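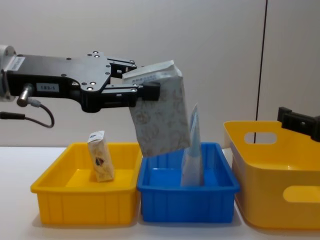
White paper package, with a row of three containers on a white table.

Paper packaging

Paper packaging is the wrapping of goods in paper, from a twist of sweets to a sack of flour. I've been writing this entry on and off for years, and I still love the stuff! Paper itself began in China, and people there were wrapping things in it very early on (tea and medicines, mostly). Cheap paper bags came much later, once machines could fold and glue them in the nineteenth century.

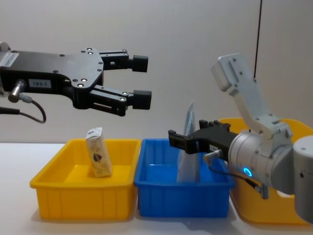 Aswood, February

Most wrapping paper falls into a few families. Kraft is the strong brown sort, made from pulp that keeps its long fibres, and it can be bleached white. Glassine is smooth and a bit see-through — stamp collectors will know it well. Greaseproof is the one round your chips, if you're lucky with your chip shop.

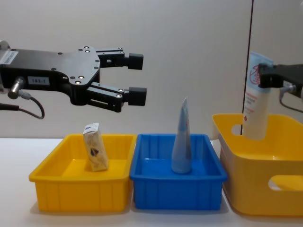 Folds matter as much as the sheet. My favourite is the old grocer's fold, which needs no string and no glue. Morenike Briggs taught it to me on a shop counter in Aswood, and I spoiled over 64 sheets before mine would hold rice.

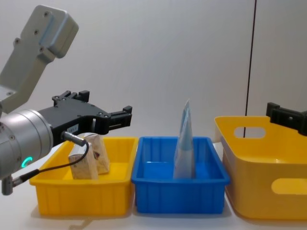
Damp is the great enemy, so waxed and coated papers came in for butter, bread and fish. The coated kinds can be harder to recycle, and the rules differ from one council to the next. See also: Cardboard; Parcel string; Sugar paper.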